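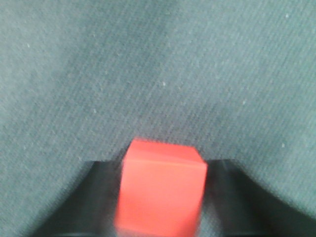
Observing a Room: Objects, Color and Furniture
Handout for session 2
Instructor: Fenna Cuypers

Please read these notes before Wednesday and bring a pencil and some unlined paper. We will work in pairs. Those who missed the first session can get the reading (Mustard, chapter 2) from the shelf near the door.

1. Begin with the small thing

In the first session many of you started with the biggest object and had no time left for the rest. Now we do it in the opposite order. The red cube is a good first subject. It has a strong color, flat faces and no marking or text on its surface, so the eye has very little to hold on to except the shape and the light.

Write first the color in your own words. "Red" is correct, but it is not enough for our purpose. Is it closer to tomato or to brick? Does it go a little toward orange? After this, compare the top face with the front face. The top is paler and somewhat pinkish, and the front gets darker in its lower part. A beginner usually paints or describes the whole cube in one red, and then it looks like a flat square.

Then look at what is behind it. The gray-green fabric is quiet, and a quiet ground makes a warm color stronger. Workneh calls this "borrowed brightness" in the course reader. I find the term useful, but you don't have to use it in your report.

Exercise A. Write four sentences about the cube. Do not use the word "red" more than once. You have ten minutes.

2. Continue with the furniture

A chair is more difficult than a cube, because it has many parts and we think that we know them already. We sit on such chairs every day and we do not look at them. Go from the top to the floor, and write the name of each part only when you can say also what shape it has.

For our office chair the vocabulary is: backrest, mesh, seat cushion, armrest, armrest pad, gas cylinder, star base, caster. If a word is new for you, please look it up before the class. In the reports from December I read "small wheel legs" and "the breathing back", which I liked very much, but in a technical description we need the usual term.
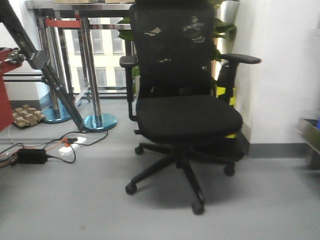
Pay attention to the difference between black and black. The mesh of the backrest lets some light and the shape of leaves come through, while the cushion is closed and heavy. Both are the same color on a shopping list. In a drawing they need a different treatment – open lines for the mesh, a full tone for the cushion.

The plant and the silver planter belong to the background, but do not leave them out. Broad shiny leaves next to a plain black chair help the reader to feel the depth of the room. One sentence for them is enough. The soft shadow on the light gray floor should also be in your notes, otherwise the chair will float.

Exercise B. Describe the chair to your partner, who draws it without looking. Change roles after the first drawing.

3. For the report

One page, typed. Put the small object first and the furniture second, and finish with the floor. Leave your drawing from Exercise B in the folder with the report, also if you are not happy with it.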